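Section 9: Adding a Novel to Your Zuvevura Reading Shelf

Zuvevura sorts science fiction titles by series, author and reading order. Use the steps below to add a book that the catalog does not list.

1. Open Shelf and select Add Title.
2. Enter the title and author as printed on the title page. For the Temport novels, enter Séverine Gaillard. Her early stories with Jérémie Roussel need both names.
3. In Series, type Temport, then enter the volume number. For Dindik, the second volume, enter 2.
4. Enter the page count. The Delorme paperback of Dindik has 543 pages.
5. Select Save. The book appears under Unsorted until the next sync.

Note: Reading order and publication order are stored separately. Changing one does not change the other.

Caution: Deleting a series also deletes its notes and ratings. Export the shelf first.

If the title does not appear after a sync, restart the program and repeat step 5. Error 2377 means the title is already on the shelf.

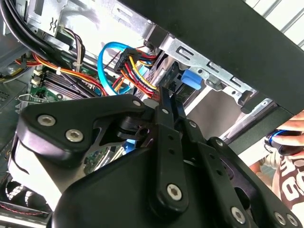
Gripper tips beside power wires in an open desktop case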